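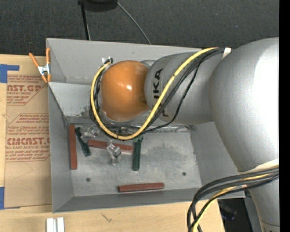

Bin Picking by Demonstration: Work Continues at Irkden

The Irkden automation group has entered the second stage of its bin picking study, in which staff members show a robot how to take mixed small parts out of a metal bin. The study uses a KUKA arm and is led by Mwajuma Mussa.

In the first stage, operators guided the arm by hand. They now work by remote control from a separate desk, using an interface named Mona that was written in the Somogyi laboratory. To date the group has recorded 1722 demonstrations, of which 364 were made by remote control.

Reddish-brown bars, dark green pieces and clear plastic pieces are placed together in the bin. Clear parts and parts lying close to a wall remain the most difficult to teach -- operators approach them in different ways, and the group has not yet settled on a preferred method. Ms. Mussa has asked that each operator note the chosen approach at the end of every session.

Members of staff who wish to serve as operators may register with the Culance office before the end of June. Training takes one afternoon and is offered each Wednesday. No earlier experience with robots is required. Operators who completed the first stage must still attend, as the remote controls differ from hand guiding in several respects.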